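April 27, 2026

**Pramen puts off bed-making equipment order for Kirville and asks suppliers for proof first**

Pramen, which runs guest rooms and staff lodgings in Kirville, said today it will not sign a purchase order for bed-making grippers this year. The firm will pay for a small trial in August and decide after that whether any money goes into the next budget.

The decision follows a review of three supplier offers covering 163 beds. All of them promised to save staff time. None gave a figure for how long a gripper takes to fit a sheet on a mattress when the bed stands hard against a wall, as most of Pramen's do.

"We were shown plenty of slides," the company said in a statement. "We asked what happens at the far corner, and we were told it was on the roadmap. We can't put a roadmap in a budget."

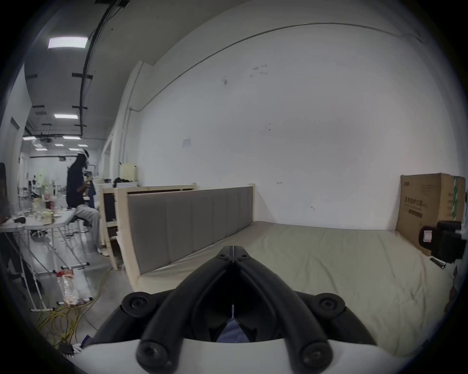

Pramen's own sums are less cheerful than the ones it was sent. The lowest offer left out spare fingers, charging points, floor space and the hours staff would spend setting up and clearing away. With those added, the first-year cost per bed more than doubled. One supplier based its savings on 952 beds, a number Pramen has never had and does not plan to have.

The August trial will use 2 hand-held grippers on hire from Ifans, with no duty to buy. Ero, a testing firm, will time the work and keep the record. Pramen has asked for over 200 timed attempts on bare and made-up mattresses, with failures logged in the same way as successes - including the ones where a person steps in to finish the job.

Any supplier that wants to be considered after the trial must provide:

- a full price with parts, repairs and training
- times measured on beds against a wall
- the share of attempts that needed a person's help
- written terms for sending the equipment back

Jobs and shifts in Kirville stay as they are during the trial. The company has set aside no money for equipment beyond the hire fee, and said it would rather replace worn linen than buy machines it has to store.

Results will be published whether they are good or bad. Suppliers can ask for the trial terms from the Pramen purchasing office in Kirville.

**Notes to editors:** The trial covers sheets and mattress covers only. Pillows and duvets were left out at the request of the suppliers.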